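Umgate Shared Workroom: Questions We Keep Getting

Do I have to book a bench?
Yes, through Kurno, the calendar with the ugly orange buttons. Standing near a bench and looking hopeful does not hold it.

How long can I leave a project out?
5 days, with your name on it. After that it goes on the Mowat shelves in the hall, where it will meet other people's chairs.

Which screws can I take from the drawers?
Anything in the open trays. The labeled tins belong to members, and Drita Kovačević knows what is in hers.

The hex keys are missing again. Where are they?
In your pocket, most likely. Check before you email us. Krum keeps a spare set at the desk and will lend it out in exchange for your car keys.

Can I paint in here?
Water-based only, by the window, with a drop cloth. The floor was redone in March and we would like to remember what color it is.

What does it cost?
Members pay nothing extra for bench time. Lockers are 100 a year. The waiting list for lockers is long, and Velimir Tomić is not giving his up.

Can I bring my kid?
Over 12, yes, if you stay in the room. The coffee machine does not count as the room.

Who do I call when the door code fails?
Try it again, slower. Then call Muthoni Mfaume at extension 1376. If it's after ten at night, try it a third time first.

Do you sharpen chisels?
Ojārs Krūmiņa does, on Wednesdays, if you bring them clean. He has views on paint cans opened with chisels and you will hear them. 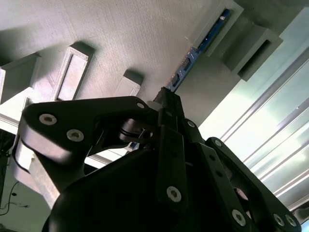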